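Greeting Card Messages: Household Tips for People Who Put It Off

Posted December 14, 2025

The card is bought, the envelope is stamped, and the pen has been hovering over the blank half for longer than it took to roast the chicken. We've all been there, usually in the kitchen, usually with gravy on the counter.

Keep a message drawer. Ours sits under the oven mitts and holds cards, stamps, one decent pen and a sheet of lines worth stealing. When a birthday sneaks up, you copy one out and look thoughtful.

Short wishes age better than long ones. "Happy birthday, hope there's cake" has served my family for years. The four-verse poem I sent an aunt one February is still read aloud at gatherings, and never kindly.

For glitter, press a lump of bread over the counter while the loaf is fresh. Vacuuming only moves it to the bedroom.

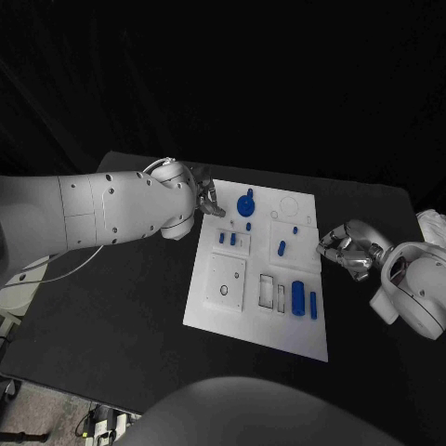

A blue gear-shaped knob near the top of a white board, with a robot arm on either side.

Ballpoint skids on glossy card. The Gelix gel pen I use doesn't, but give it 72 seconds before you close the card or your best wishes will appear twice, once backwards.

Text greetings need their own rule: change at least 2 words before forwarding. I once got the same New Year verse from my dentist, my cousin and the Vultthorpe garden center, and the garden center was the only one that had put my name in.

Misspelled the name? Turn the final letter into a flower. If it's the first letter, buy another card.

Store leftover envelopes with a stick of chalk in the box, or the flaps seal themselves by summer and you'll be steaming them open over the pasta.

Filed under: Paper, Pens and Occasions. 3,257 views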